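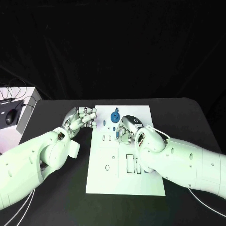

northstand_224
Forum moderator

Thursday, July 16, 2020

Thread: Cestano reserves, who gets promoted?

The reserves finished second and I'd give the left back a first team contract now. He played every league game after March and rarely got beaten on the outside. Fondstead away was his best match – he set up both goals.

terrace_tom
Member

Fondstead had ten men for most of that one. I'd loan him out first. Itari need a left back and they play on a decent field. 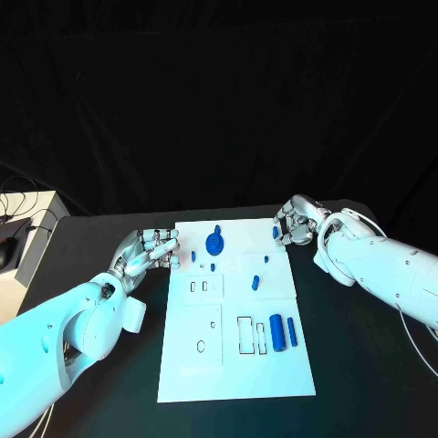
Does a loan player count toward our squad limit?

goalkick5
Member

Only once he's recalled. Until then he's on the other club's list and they pick up his match fees.

northstand_224
Forum moderator

Fine, but the last two we loaned to Itari sat on the bench. I don't see what he learns there.

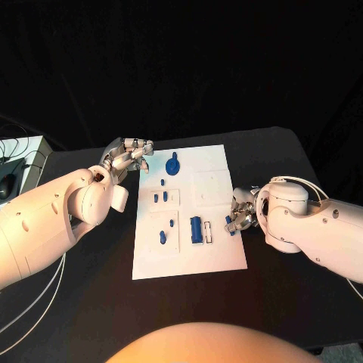 He'd be better off training with our seniors and getting the cup games. The early rounds are usually against lower division sides anyway.

terrace_tom
Member

Wumbei knocked us out in an early round, so I wouldn't treat those as practice. Crowd was only 302 and we still looked nervous.

goalkick5
Member

I'm with Tom on the cup, less so on the loan. The striker is the one who should go out.

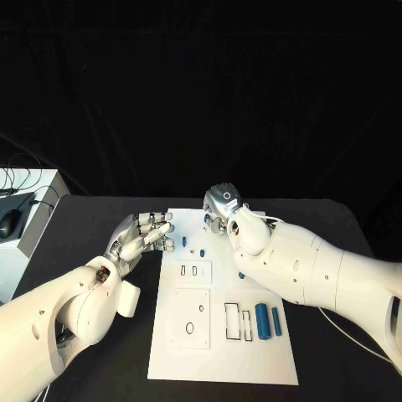

He scored plenty for the reserves but most of them were penalties, and he won't be taking those in the first team. Half a season somewhere else would show us what he does from open play.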